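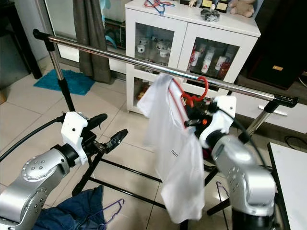
A white shirt on its red hanger at the garment rack, with one gripper at its side.

About Jivstead

Jivstead handles clothing for rental and resale businesses. The company was founded by Mohandas Lobo in Dollavcombe and employs 60 people across 3 sites. Robot arms now share the hanging and sorting work with our garment staff.

Employees who once spent full shifts at the rack divide their day between inspection, repairs and supervising the arms. No position was removed when the arms were introduced. Every garment worker received six weeks of paid training, and hourly rates rose with the new duties. 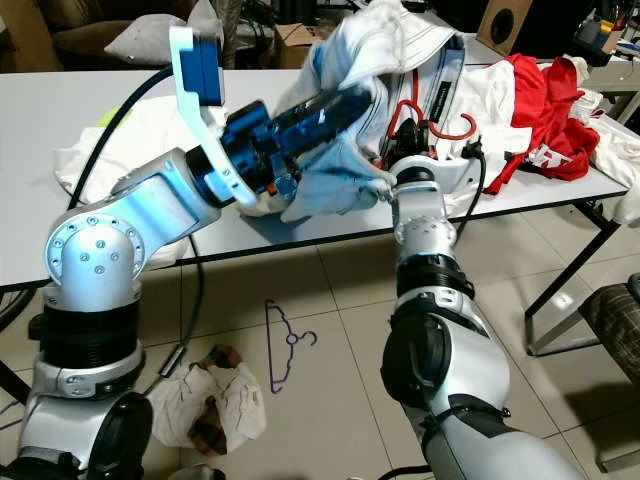
Two arms hold a light blue and white garment over the work table.

Ilir Ivanov, Director of Workplace Practice, meets with each shift every month to review workload and safety. Staff may stop an arm at any time and are not asked to justify the decision. Requests for transfer to the Skever site should be made through his office.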